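Pultside Cold Rooms and Blast Chillers
Flundov 16 Glycol Chiller Package

Refurbished and new units, sold and serviced out of our Villaseñor yard
Page last changed 2002-08-17

I get more phone calls over the Flundov 16 than over anything else we sell, so I've finally sat down and written the long version. If you only want the short one: it's a packaged glycol chiller, it sits outside on a slab, it keeps a medium-sized cool room or a couple of processing rooms at temperature, and the biggest thing most of you will notice is how quiet it is compared with whatever you've got now.

I've been fitting refrigeration plant for a long time, mostly for small food businesses. Bakers, cheesemakers, a few snack and confectionery packers, one bloke who does nothing but pickles. None of them want to think about their chiller, and fair enough. So I'll try to stick to what you'd want to know before you ring me.

What you get

The package comes on a galvanised steel base with the compressor, condenser, pump and buffer tank already piped up. Your glycol flow and return are at the left-hand end as you face the control panel, and the power comes in at the other end. We pressure test every unit in the yard before it goes on the truck, and the test sheet is taped inside the panel door. Please leave it there! Whoever services it after me will be glad of it.

The buffer tank holds 360 litres. That's generous for a unit this size and I wouldn't want it any smaller. A decent tank means the compressor runs in nice long stretches and then has a proper rest, where a stingy one has it banging on and off all afternoon. If you're coming from an older direct expansion setup you'll hear the difference on the first day.

The pump is happy with 100 metres of pipe out and back, provided you don't go mad with elbows. Longer runs can be done, but ring me first and we'll look at the bigger pump. I've seen people neck the pipe down to save a few dollars and then wonder why the far room never gets cold.

Where it suits

Cool rooms, packing rooms, fermentation rooms, dough rooms, small dairies. Anything that wants to sit a bit above freezing and stay there. The glycol mix we fill it with is food grade, and I won't fill it with anything else even if you've got a drum of something cheaper in the shed.

Packing rooms are where I've put most of them lately. With anything that goes into a sealed wrapper you want the air steady and reasonably dry at the point of packing, and a glycol coil with a slow fan does that very nicely. It's a gentle sort of cold. You don't get the blast of freezing air down the back of your neck that you get from a ceiling evaporator running flat out, and staff do mention it.
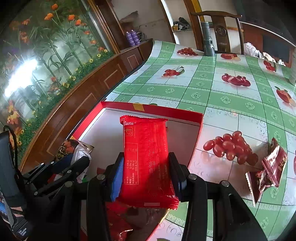 Red sealed packet with a crimped top edge

Where it doesn't suit

Freezers. I know the brochure has a line in it about low temperature duty and I wish it didn't. Yes, you can get glycol down there if you mix it strong enough, but it gets thick, the pump hates it, and your power bill goes through the roof. If you need a freezer, have a look at the Lernitel split units further down the page, or ask me to quote a separate condensing unit for the freezer and keep the Flundov for everything else. Plenty of my customers run one of each.

It also doesn't suit a tight little alley. The condenser draws in at the back and throws out the top, and it needs clear space to do that. Give it a metre behind and open sky above. I turned down a job last January where the only spot was under a low awning beside the bins. It would have been breathing its own hot air all summer, and I'd have been the one getting the calls.

The controller

I'll be straight with you, I didn't like it at first. The old model had a dial and two lights, and any apprentice could work it out. This one has a small screen and a menu, and the menu was clearly written by someone who knew refrigeration very well and had never met a baker. You've got four buttons. The top two move you up and down, the third picks the thing you're on, and the last one goes back. Hold the back button down for a few seconds from anywhere and you land on the main page, so if you get lost, do that.

Day to day you only need the main page. It shows the glycol temperature going out, the glycol temperature coming back, and whether the compressor is running. Write down what those two temperatures are on a normal day, on a bit of card by the door. When you ring me with a problem it's the first thing I'll ask for, and it saves me a drive more often than you'd think.

The alarm contact is a plain volt-free pair, so it'll talk to pretty much any dialler or building alarm. We can supply a dialler, or your electrician can hook it to what you've got.

Noise and neighbours

The fan is on a speed control, so it drops right back at night when the air's cooler. I stood next to one in a residential street after dark and could hear the neighbour's telly over it. The compressor has a jacket as standard. If you're very close to a boundary we can fit an acoustic panel to the back as well, though I've only had to do that twice, and one of those was really to keep the peace.

Power

Three phase only, sorry. I get asked for a single phase version every week and there isn't one. It has a soft starter built in, so it won't make your lights dip, but have your electrician check the board has room before you order. A lot of older shops are already full up, and it's better to find that out before there's a chiller sitting on the footpath.

Looking after it

There's not much for you to do between services.

Hose the condenser fins gently from the inside out every month or so, more often if you're near a dusty road or a flour vent. Never use a pressure washer. It'll flatten the fins and then you've got a very expensive box that can't breathe.

Check the sight glass on the tank. It should sit between the two marks. If it keeps dropping you've got a leak, and topping it up with tap water will weaken the mix, so please ring instead.

Keep the lid on the fill point. I've fished leaves, a glove and most of a sandwich out of these.

Full service is twice a year. I check the charge, the glycol strength, the pump seal, the electrical connections and the fan bearings, and I clean the strainer. The strainer is the small brass fitting just ahead of the pump and it does clog in the first few weeks as bits of crud wash out of new pipework, so I come back to clear it after the first month at no charge.

Warranty and spares

Parts and labour for the first year on a new unit, and parts only in the second. Refurbished ones get six months on the lot. Compressors, pumps, fan motors and controllers are on the shelf here at the yard. Panels and base frames come from the factory and take a few weeks, so try not to reverse a forklift into it.

I keep a loan unit too. It's ugly and it's loud, but it'll hold a room overnight, and it goes to existing customers first.

Delivery and fitting

We deliver on our own truck with a crane. You need a level concrete slab, 100 mm thick, poured and properly cured before we turn up. I can send you a drawing with the bolt positions. Fitting is usually a couple of days for a single room where the pipe run is easy, and longer if we're going through walls or up into a roof. I like to switch over early in the morning so there's a full working day to watch it settle.

We'll take your old unit away and recover the gas properly. If there's any life in it I'll knock something off the bill.

Also on this page

Lernitel split freezer units, new only
Pultside slow-fan coils, two sizes, white or bare finish
Insulated glycol pipe, by the length
Food grade glycol, by the drum
Strip curtains, cut to suit

Prices change with the exchange rate, so I don't put them up here. Ring the yard or send a fax with your room sizes, what you're keeping in there, what temperature you want and how often the door gets opened. Be truthful with that last one! Everybody says hardly ever, and then I visit and it's propped open with a milk crate.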